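프랄데일 공유부엌 겨울 중간보고

안녕하세요, 스테파니아 하라심입니다. 보고서를 좀 딱딱하게 써 볼까 하다가 지난번에 바바크 카제미 팀장님이 "그냥 말하듯이 써 주세요, 그게 훨씬 잘 읽혀요"라고 하셔서 이번에도 제 식대로 씁니다. 숫자가 필요한 부분은 따로 적어 두었으니 급하신 분은 그쪽부터 보셔도 됩니다.

먼저 빵 이야기부터 할게요. 9월에 시작한 호밀빵 교실이 생각보다 훨씬 잘되고 있어요! 처음 신청서에는 한 반에 9명으로 적었고 그 인원을 그대로 지키고 있습니다. 더 받아 달라는 분들이 계시는데 오븐이 두 대뿐이라 어쩔 수가 없네요. 반죽을 한꺼번에 넣으면 뒷줄 빵이 허옇게 나와요. 한 번 욕심을 부렸다가 다 같이 속이 축축한 빵을 들고 집에 갔습니다. 그날 이후로는 조를 나눠서 굽습니다. 먼저 구운 조가 기다리는 동안 다음 주에 쓸 씨앗을 볶고, 나중 조는 그 사이에 설거지를 해요.

발효종은 야로슬라우 시도렌코 씨가 맡고 계십니다. 통이 네 개 있는데 하나는 호밀만, 하나는 통밀만 먹이고 나머지는 섞어서 키웁니다. 11월에 난방이 이틀 끊겼을 때 통밀 쪽이 거의 움직이지 않아서 다들 걱정했어요. 야로슬라우 씨가 집에 가져가서 사흘 동안 먹이를 주고 되살려 왔습니다. 지금은 오히려 그 통이 제일 기운이 좋아요. 다만 이런 일이 또 생기면 곤란하니까, 발효종 일부를 얇게 펴서 말려 두는 방법을 1월에 해 보려고 합니다. 말린 것은 봉투에 날짜를 써서 선반에 두면 되니 돈도 안 들어요.

밀가루는 여전히 누리츠 제분소에서 받고 있습니다. 20킬로그램짜리 포대로 오는데, 가을에 한 번 거칠게 빻은 것이 섞여 와서 반죽 물을 다시 맞춰야 했어요. 전화했더니 바로 바꿔 주겠다고 했지만, 써 보니 그 거친 가루가 크래커에는 참 좋더라고요. 그래서 한 포대는 그냥 두었습니다. 크래커 굽는 날은 원래 계획에 없던 건데, 이제는 격주로 하고 있습니다. 계획서와 달라진 부분이라 여기 적어 둡니다.

수프 모임 이야기도 해야겠네요. 흐나트 흐나튜크 씨가 여전히 큰 냄비 앞을 지키고 계시고, 비트 수프와 완두콩 수프를 번갈아 끓입니다. 12월 들어 버섯 보리 수프를 새로 넣었는데 반응이 갈렸어요. 어르신들은 아주 좋아하시고 아이들은 버섯만 골라냅니다. 그래서 요즘은 버섯을 아주 잘게 다져요. (그래도 골라내는 아이가 한 명 있습니다.) 소금은 처음보다 줄였고, 대신 식탁에 절인 오이를 내놓습니다. 절임은 8월에 담근 것이 아직 남아 있어서 2월까지는 충분할 것 같아요.

차 마시는 시간은 점심 모임 뒤로 옮겼습니다. 전에는 앞에 있었는데, 그러면 차를 마시다가 수프가 식어요. 순서를 바꾼 것만으로 뒷정리가 훨씬 편해졌고, 사람들이 더 오래 앉아서 이야기를 합니다. 컵은 각자 가져오는 걸로 했다가, 깜빡하는 분이 워낙 많아서 결국 우리가 갖추는 쪽으로 바꿨어요. 컵 구입비는 신청 때의 소모품 항목에서 썼습니다.

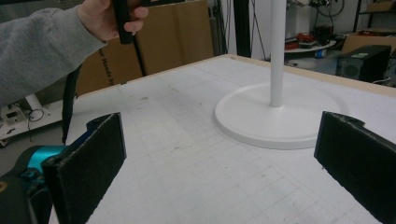
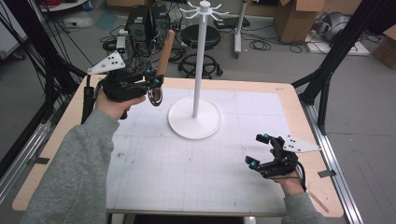
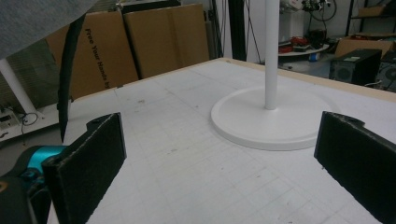
예산 쪽으로 넘어가면, 12월까지 전체의 75퍼센트를 썼습니다. 계획보다 조금 빠른 편인데 이유는 분명해요. 오븐 문 고무를 갈았고, 반죽기 벨트가 끊어졌습니다. 반죽기는 카르펜코 수리점에 맡겼고 나흘 만에 돌아왔어요. 그 나흘 동안은 전부 손반죽이었습니다. 팔은 아팠지만 손반죽을 더 좋아하게 된 분들도 계셔서, 봄 학기에는 손반죽만 하는 날을 한 번 넣어 볼까 해요. 수리비 영수증은 첨부 파일 맨 뒤에 있습니다. 영수증 한 장은 물에 젖어서 글씨가 흐린데, 카르펜코 쪽에 다시 뽑아 달라고 부탁해 두었습니다.

재료비는 계획대로 가고 있습니다. 버터 값이 올라서 단과자 굽는 날을 줄이고 그 자리에 기름으로 만드는 납작빵을 넣었어요. 납작빵은 프라이팬만 있으면 되니까 오븐이 붐비는 날에도 할 수 있고, 집에서 따라 하기도 쉬워요. 양파를 오래 볶아서 넣은 것이 제일 인기였습니다.

홍보는 솔직히 제가 제일 못하는 부분이에요. 전단지는 푸니아 서점 계산대 옆에 놓아 두었고, 야리나가 (제 조카입니다, 야리나 하라심) 주마다 소식지를 보내고 있습니다. 소식지에 조리법을 하나씩 넣기 시작한 뒤로 답장이 오기 시작했어요. 자기 할머니는 캐러웨이를 두 배로 넣었다든가, 우리 비트 수프에는 왜 콩이 없느냐든가 하는 내용들입니다. 답장을 모아서 작은 조리법 책자를 만들면 어떨까 하는데, 이건 지금 지원금 안에서 할 수 있는 일인지 팀장님께 여쭤봐야 할 것 같아요. 인쇄는 흑백으로 해도 충분합니다.

잘 안 된 것도 적겠습니다. 저녁반은 접었습니다. 해가 짧아지니까 오는 분이 줄었고, 발효 시간을 맞추면 끝나는 시간이 너무 늦어졌어요. 처음부터 낮에 반죽을 해 두고 저녁에는 굽기만 하는 식으로 짰어야 했는데 제가 욕심을 냈습니다. 봄에 다시 열 때는 그렇게 할 생각이고, 시간표 초안은 야로슬라우 씨와 같이 쓰고 있어요. 청소년반도 아직 시작을 못 했습니다. 학교 쪽 일정이 2월에야 나온다고 해서 기다리는 중입니다.

1월부터 할 일은 대략 이렇습니다. 발효종 말리기, 봄 시간표 확정, 오븐 온도계 새로 사기(지금 것은 왼쪽 오븐에서 늘 낮게 나와요), 그리고 절임 교실 준비. 절임 교실은 흐나트 씨가 양배추로 시작하자고 하시고 저는 당근이 먼저라고 생각하는데, 아마 흐나트 씨 말대로 될 것 같습니다. 항아리는 지금 있는 것으로 해 보고 모자라면 그때 말씀드릴게요.

질문 두 가지만 남깁니다. 재료비에서 남는 금액을 수리비로 옮겨도 되는지, 그리고 최종보고 양식이 지난해와 같은지요. 양식이 바뀌었다면 새것을 보내 주세요. 컵 영수증은 소모품 폴더에 넣어 두었습니다.

12월 30일 토요일
스테파니아 하라심 드림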